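Roka Club Handbook
Section 4: Practicing cloth handling with the hand-held gripper
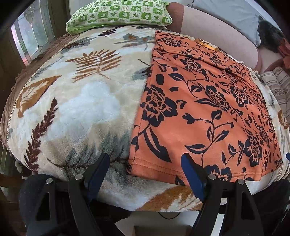 Members who did this section last season were asked what they would change, and one answer came up again and again: slow down at the start, and do the flat cloth ten times before you even think about folding. Please take that to heart. It is the best advice in this handbook, and we didn't write it.

By now you should have finished Section 3 and have a gripper that opens and closes smoothly on the bench. Cloth is a very different thing from the foam blocks you have been picking up, and it can be a little humbling — it slides, it bunches, it hides its own edges. Give yourself a whole evening for this one, and work with a partner if you can.

Setting up

1. Choose a bed, a couch or a wide table you can walk along on at least one side. We like a bed with a soft blanket on it, and a busy pattern is welcome, as the Kolář tracking program seems to do better with leaves and flowers than with plain sheets.

2. Lay one piece of light fabric on top. Pick a color that stands apart from what is under it. Orange on cream is lovely. Small creases are fine and you don't need to iron anything!

3. Squeeze the handle and let it go a few times. Both fingers should move together and the blue pads should face each other squarely. If one pad sits crooked, go back to step 6 of Section 3.

4. Start a new session in Kolář and type in your team name (Vader, Trirnport, or whatever you settled on) exactly as it appears on the sign-up sheet, capital letters and all.

Your first grasps

5. Hold the gripper low, with the open fingers pointing toward the near hem. Wait for the ready tone.

6. Bring the fingers down on either side of the hem and close gently. You want a small pinch of the top fabric and none of the blanket.

7. Lift to the height of your hand, hold for 2 seconds, and set the cloth back down. Open the fingers all the way before you move off.

8. Repeat until you have 17 good lifts, then save. Partners trade places and start again from step 5.

Note: A lift counts as good even if the cloth lands in a heap. Smooth it out by hand between tries and carry on.

Note: The club's shared folder held 1,012 saved lifts at the end of June, and nearly 127 of them had no team name. We can't give your team credit for those, so do look over step 4 once more.

Caution: Keep your free hand out of the gap between the fingers, and keep long sleeves and loose hair away from the joints.

Caution: Check where your cable is before you step back. If it pulls tight, stop and bring the laptop closer.

When both partners have saved a session, go on to Section 5, Folding in Half.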